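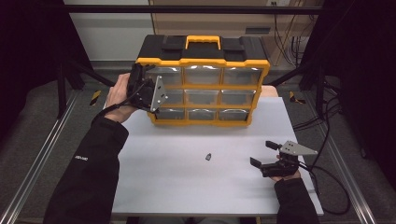

Thilini Siriwardena would take the pay offer if it came with fixed shifts. Without them, she said, she plans to vote no when ballots close in February.

Everaldo Tavares, lead negotiator for the union local at Bisgaard, has heard the same from most of the second shift. "People can live with the raise," he said. "They can't live with finding out at 9 p.m. that they start at 6."

The company's offer covers 33 months and would raise hourly pay in two steps. Tavares said schedules came up only briefly in the last round of talks. "We got maybe ten minutes on it."

He wants shifts posted two weeks ahead, as they already are at the Rustgate warehouse. Managers have told him that order volume changes too quickly for that.

Would members walk out? "We haven't asked them to," Tavares said. "We go back in next month with the schedule language first on the list."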